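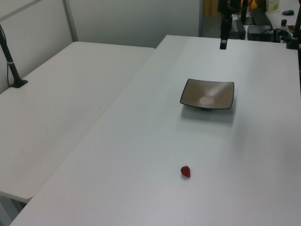 The planner was called Jakero and it ran at 50 hertz. The operator had been assigned to it in September, when Prorkex moved the grasping work to the Wirnham building and left the old perception stack where it was.

The task file had four lines. Locate the fruit. Close on the fruit. Move to dish. Open. Jakero completed the first two and stopped, and the log gave the reason as WAIT_CONF. The operator searched the source for WAIT_CONF and found it in one place, a comment dated before the repository existed.

She raised the confidence limit. She lowered it. She replaced the dish model with a flat plane 200 millimeters square. On each run the arm traveled out, paused and held position with the fingers closed. Joint torques were nominal. The grasp score was 0.97 and did not drift.

At 4 p.m. she enabled the verbose log and ran trial 16.
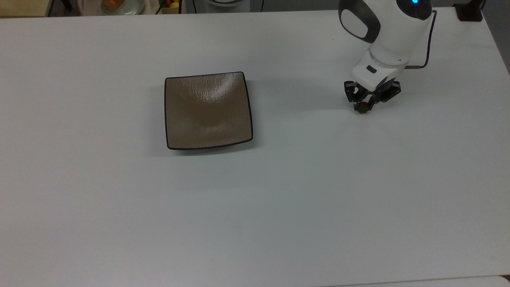
*Trial 16, during the hold.*

The verbose log was 304 lines long. Most of it was pose estimates. From line 290 the planner had begun to write out its candidate futures, a feature she had compiled in and forgotten. Each candidate ended with the fruit in the dish and the arm at home. Each was scored, and each score was followed by the same field, *next*, with nothing in it.

She read the cost function again. Tsikata, the scheduler, charged a small penalty for any state with no successor. A hold cost nothing. The planner had compared a finished task with an unfinished one and taken the cheaper.

The fix was one line. She wrote it, then left the cursor at the end of it for a while. The motors hummed at the pitch they used for holding still.

She deleted the line and added a fifth to the task file: *Locate the fruit.*

The planner accepted the file – the parser reported no warnings – and recomputed. The field after the score filled in. She set the log level back to normal, put her hand beside the stop button, and pressed run.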